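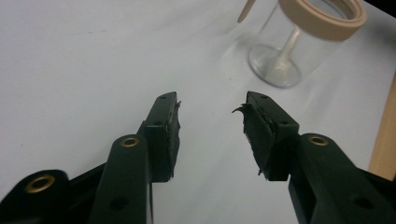 Luuk Schouten escreveu no fórum da disciplina, já passava das onze da noite, que não percebe porque é que gastamos uma aula inteira com tarefas que uma criança de seis anos faz sem pensar. Segundo ele, se o robô solda carros, há de saber arrumar uma cozinha, e o resto é falta de vontade das empresas.

Gostei muito da mensagem, Luuk, e vou usá-la para arrancar com estes apontamentos (que são os da aula 7, para quem perdeu o fio à meada!). O carro que vai ser soldado chega sempre ao mesmo sítio, na mesma posição, com uma tolerância que alguém pagou para garantir. O copo da vossa cozinha está onde alguém o largou. Toda a aula anda à volta desta diferença, por isso deixem-na sublinhada no caderno.

Aula 7 – As máquinas já fazem as tarefas da casa e da oficina?

Resposta curta: algumas, às vezes, devagar. Agora a comprida.

1. Agarrar

Começo pelas pinças de dois dedos porque é o que temos no laboratório e porque é com elas que a maior parte de vocês vai trabalhar no projeto. Dois dedos pretos, articulados, com uma almofada na face interior de cada um. Parece pouco e é pouco, mas chega para uma quantidade espantosa de coisas: caixas, esponjas, talheres, panos dobrados. Olhem bem para as almofadas, que são a parte que se estraga e a que mais conta. Quando ficam esfiapadas, com abas de material levantadas, a área de contacto já não é a do desenho, e um programa que foi afinado com almofadas novas passa a ter um comportamento diferente sem que se tenha mudado uma linha de código. No ano passado um grupo passou quase duas semanas à procura de um erro no controlador. Eram as almofadas. (Fui eu que lhes disse para procurarem no controlador, portanto a culpa reparte-se.)

O segundo problema é o material do objeto. Um recipiente de plástico transparente em cima de uma mesa branca é dos piores casos que conheço para a visão: vê-se a mesa através da parede, os reflexos mudam quando a câmara se mexe e o contorno desaparece aos bocados. Nós resolvemos isto sem dar por ela, pela tampa, pela sombra, pela memória de outros recipientes parecidos. Um sensor de profundidade comum mede muitas vezes a mesa por trás do objeto e fica convencido de que ali não há nada.

Se o objeto tiver uma haste fina, pior ainda. A haste é boa de agarrar, mas ocupa pouquíssimos pixéis, e um erro de poucos milímetros faz com que os dedos fechem ao lado ou empurrem tudo.

2. O que medimos no laboratório

Fizemos um ensaio com o braço Nepia, usando o programa de controlo Temum na versão que têm instalada nas máquinas da sala. A tarefa era pegar num copo, levá-lo até à prateleira e pousá-lo de pé. Foram 300 tentativas, divididas por três condições de iluminação, e em 180 o copo acabou de pé no sítio certo. A Fenna Bakker fez os mesmos movimentos à mão, com uma pinça igual, só para termos uma referência, e fez 100 seguidas sem deixar cair nenhum. Não é uma comparação justa (a Fenna tem olhos, ombros e muita paciência), mas mostra uma coisa importante: com a mesma ferramenta, uma pessoa consegue. O limite naquele ensaio não estava só nos dedos.

Reparem também no que eu contei como sucesso. Se contasse «o copo saiu da mesa», o número subia bastante. Quando lerem um anúncio ou um artigo com uma percentagem bonita, a primeira pergunta é: sucesso a fazer o quê, exatamente, e quem é que repôs os objetos entre tentativas? No nosso caso fui eu, e garanto-vos que arrumar copos durante uma tarde de quinta-feira dá muito que pensar sobre a palavra «autónomo».

3. Na oficina

A Brundik, que nos recebe todos os anos na visita de estudo, tem uma linha de embalagem onde o braço faz o mesmo gesto o dia todo e fá-lo muito bem. Quando o fornecedor muda o formato da caixa, para tudo e vem alguém reprogramar. Na bancada ao lado há uma pessoa a separar peças misturadas que chegam num caixote, e essa bancada continua sem robô. Já tentaram duas vezes. O que os travou foi o tempo gasto a recuperar de cada falha: uma peça encravada obrigava a chamar um operador, e o operador já tinha mais que fazer.

Contas por alto, que eles me deixaram partilhar: a adaptação da célula para um formato novo ficou em cerca de 3850 euros, contando as horas paradas. Se o formato muda uma vez por ano, paga-se. Se muda todos os meses, façam vocês a conta (é o exercício 2).

4. Em casa

Em casa não há linha, não há fornecedor e o formato muda ao pequeno-almoço. O Cliderik, aquele robô doméstico do vídeo que vos mostrei na aula passada, dobra toalhas de forma muito convincente. Eu também fiquei de boca aberta! Mas voltem a ver o vídeo com atenção e tomem nota de como a toalha chega à mesa, de onde há cortes na montagem e do que acontece às outras peças de roupa.

Onde acho que estamos, e isto é opinião minha, discutam-na à vontade: aspirar o chão, sim. Mover objetos rígidos e conhecidos sobre uma mesa desimpedida, quase. Roupa, loiça transparente, gavetas cheias, ainda não com a fiabilidade que uma pessoa exigiria de um eletrodoméstico. Ninguém compra uma máquina de lavar que falha duas vezes em cada cinco, e era mais ou menos aí que estava o nosso copo.

Ao Luuk respondo então que há vontade, e muita. Falta-nos saber recuperar dos erros, falta tato e faltam dados de gente a fazer estas coisas banais com as mãos ou com pinças como as nossas.

Para a próxima aula

Exercício 1. Escolham uma tarefa da vossa cozinha e escrevam-na em passos, assinalando em cada um o que precisam de ver e o que precisam de sentir. Uma página, no máximo.

Exercício 2. A conta da Brundik, com as vossas hipóteses escritas por extenso.

Exercício 3 (facultativo, mas é o mais divertido). Tirem um copo do armário de olhos fechados, com dois dedos apenas. De plástico, por favor.

Quem vai usar a bancada do Nepia antes da aula verifica primeiro as almofadas e anota o estado delas na folha que está presa ao armário. As novas estão na segunda gaveta, a da fita-cola.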